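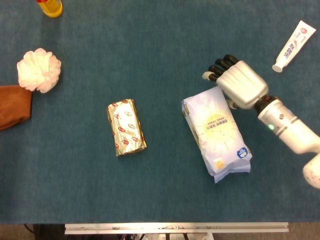 Few notes on Hovland under-18s, as people keep asking how the season is going and the club site hasn't been updated in February.

Played four in the regional cup so far, won three. The one defeat was away at Rastgate, where we were a goal up at the break and then couldn't get out of our own half.

Leif Thorlacius has started every game at left back. He's a winger by trade and you can see it when he gets forward, but he was caught out twice at Rastgate by balls played in behind him. Bent Kjærgaard has said he'll keep him there for now.

The reason is that there isn't another left-footed defender at the club below the first team. The lad who played there last year has gone out on loan to Plestano and is getting senior minutes, so he won't be called back for this.

Plestano are bottom but he's done well. Set up the equaliser in their last home match with a low cross from the byline. I'd expect the loan to run to the end of the season.

Up front it has been a mix. Kjærgaard has gone with two strikers at home and one away. I prefer the two. When we play with one, the midfield gets the ball and has to go sideways because there's no second run to pick out. 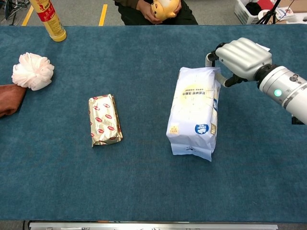 Set pieces have been the best part of it. The near-post corner routine has brought goals in both home games, and the opposition must have seen it by now. Rastgate had a man standing right on the spot and we kept putting it there anyway.

Bromix are next, at home, 7pm kick-off. A win puts us through to the knockout round. A draw would do as well, as long as Rastgate don't lose their game in hand.

Bromix sit deep and wait. They went to Rastgate and came away with a goalless draw, which is better than we managed. Their keeper is good on crosses, so the corners may not be the answer this time.

Team news as far as I know it: the captain is back from his ban. The second-choice keeper has a finger injury and will miss out. Everybody else trained last night.

Vibeke Bjarnason is taking the warm-up and the fitness work again after her spell with the women's side. The players looked fresher in the last half hour of the last game than they had all season — I don't know how much of that is down to her, but it was noticeable.

The match is on the main pitch. The old stand is open, the far side is shut while they sort the drainage. Gate was just over 70 for the last one, in a ground that holds 2000, so you won't struggle for a seat.

Entry is free for season ticket holders and under-16s. Everybody else pays on the gate, cash or card.

I'll post the line-ups when they come out and a short report afterwards. No live updates, the signal in the old stand is too poor for it.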